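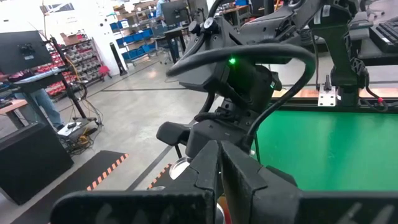 According to Senad Kos, the arm should never have been allowed to finish its first practice run. He wanted it stopped at the first mistake, every time, and he repeated this at lunch and in the corridor until the others agreed to test it. The result is a training method the group calls Kurura, and it is now used on every new task in the workshop.

The usual way to teach an arm is to show it many good examples. A person guides the movement, the cameras record, and the computer learns to copy. This works well until something small goes wrong. If the fingers arrive a little too far to the left, the arm finds itself in a position it has never seen in any example, and the next movement is worse than the one before it.

Kurura collects the examples in a different order. The group records only a small set of complete demonstrations, 19 for each task. Then the arm tries alone. When it begins to drift, a person takes control, brings it back to a good position, and gives the control back. Only these short corrections are saved. Each of them lasts nine seconds or less, and a normal working session gives roughly 200.

Yetunde Anozie wrote the part of the program that decides which corrections are worth keeping. In the beginning everything was kept, and the arm learned some bad habits from its teachers. It learned, for example, to wait. People pause before they take over, because they are thinking, and the arm copied the pause very faithfully.

"We had a robot that looked as if it was remembering something," she says. "It was our own hesitation, given back to us."

Her filter removes the first moments of every correction, until the hand of the teacher is moving with a clear direction. After this change the waiting disappeared in two tasks of three. In the third, a cable insertion task named Plestemel, it became shorter but it stayed.

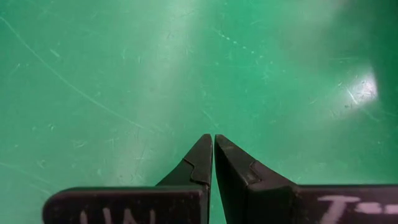

Adebisi Laboratory, Manipulation and Learning Group

The cameras near the fingers are important for this method. From such a short distance, an error of a few millimeters is easy to see, and the person who corrects can look at the same view as the arm. Kos explains that before, teachers stood beside the table and often corrected too late.

In the largest test so far, the group made 1,709 attempts with small metal and plastic parts. The arm trained with Kurura recovered from a bad grasp more than twice as often as the arm trained only with complete demonstrations. On easy attempts, where nothing went wrong, there was almost no difference between them.

Anozie is careful about this result. All the attempts were made at the same tables, with the same light, and the teachers were four people who know the machine well. A beginner would maybe correct at other moments. In October the group will repeat the test at Salura, a partner workshop where the staff have not worked with robot arms before.

Kos plans to go there for the first two weeks. He has promised to keep his hands off the controls.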